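Dromley bridge: do we believe the 80 year figure?

culvertkid
7/26/21
The county finally posted the summary for the replacement bridge at Dromley. It says an 80 year design life, and the detour through Plevcombe only lasts until May. I read it twice and couldn't find one line on how they got to 80. Does anybody here buy it?
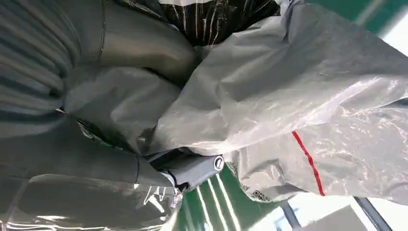
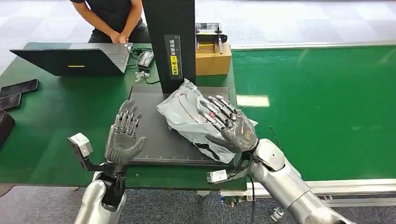
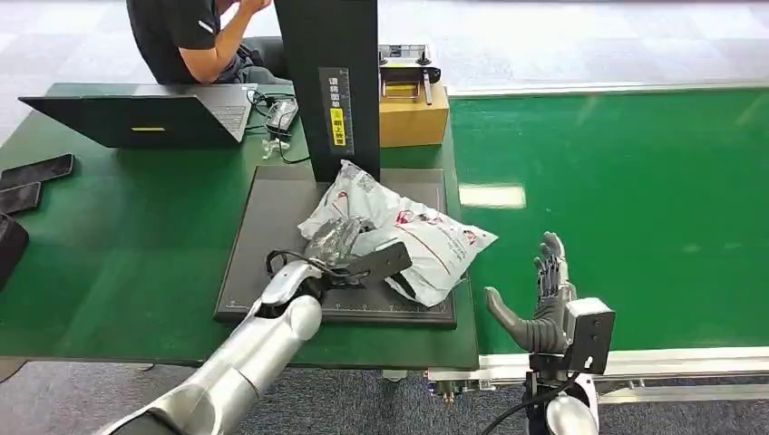
Plastic in the first two, the green table in the last.

rivet_counter
No, I don't buy it. Design life is a number you pick at the start and then design toward. It doesn't mean the deck goes 80 years without major work. Ask what they're assuming for the joints. Those go first, and then salt water gets to the beam ends.

Kanaan_Sue
Not sure that's fair. The old one was posted for light trucks only and it still carried 2,000 vehicles a day. Anything new is a step up. I drive that detour and I'd like it over with.

rivet_counter
I didn't say don't build it. I said the number means very little without a maintenance budget next to it. Where's the budget?

culvertkid
Page 12 has one paragraph on it. "Routine inspection and upkeep." No dollar amount.

tallgrass
Zyanya Cárdenas from the county engineer's office took questions at the Skemeck meeting. She said the deck has no joints at all over the piers, only at the 2 ends. So that part of rivet's complaint may not hold up.

rivet_counter
Better than I expected, if that's what gets built. I've seen plenty change between the meeting and the final drawings. Is it on the drawings or did she just say it?

tallgrass
She said it. I haven't seen drawings.

rivet_counter
Then I'll wait.

Kanaan_Sue
You'd wait for the ribbon cutting and then ask to see the ribbon's paperwork.

culvertkid
I'm with rivet on this one, sorry Sue. I sent the county a request for the drawings and the scour study. The summary skips the riverbed completely, and that worries me more than the joints do. Will post whatever they send back.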